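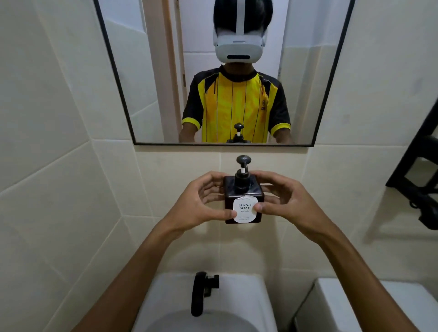
Chapter 6: Where Is the Hand, Really?

I spent most of one February convinced that my hand tracker was broken. It wasn't, or not in the way I thought. The code I'd written (part of a little toolkit called Kirkik, which you'll be using from here to the end of the book) took each view from the head, found the hands, worked out the wrist and finger joints, and passed them along to the planner. On an empty hand held up in good light it was lovely! Then I gave it somebody holding a hand soap dispenser in both hands in front of a bathroom mirror, and everything I'd assumed came apart. The fingers curl over the top of the bottle and half of them vanish. The bottle is dark and glossy, so it goes nearly black in the shade. And right there in the mirror is a second pump, poking up directly over the real one, with a second person behind it who has a head and a torso and arms of their own. Which pump should the planner reach for? Mine picked the one in the glass.

So this chapter is about perception that has to survive a normal house. We're going to stay in the bathroom for a good part of it, I'm afraid, and you'll get to know those tiles well.

6.1 What you'll build

By the end you'll have three pieces of software talking to each other. The first finds hands and the thing they're holding. The second decides which of those findings are physically in the room and which are reflections. The third turns what's left into a grasp the arm can copy, with the left and right hands kept separate the whole way through (please don't merge them early, I did, and I lost a weekend to it).

The practice set is called Varngate and it has 1,978 short clips. You won't need them all. Start with the 200 in the folder marked "small", get your numbers looking sensible, and only then run the lot. On my old desktop the full run took 877 seconds, and I've seen students get it well under that by not loading every clip twice, like I was.

6.2 Before you start

You'll want the camera model from Chapter 4 handy. A wide lens bends straight lines, and grout is a wonderful way to see it: lines you know to be straight run off on a slant toward the middle. If your undistort step is working, they'll straighten up. If it isn't, fix that first, or your mirror plane will land somewhere inside the wall.

Set the Platent viewer to show depth in colour, with the cutoff at 80 centimetres. Reflections sit behind the glass as far as geometry is concerned, so a good many of them drop out right away. Not every one, though, and the stragglers are where we begin.

Home | Contents | Chapter 5 | Chapter 7 | Errata

Filed under: Robot Software, Perception

3 comments | 12 shares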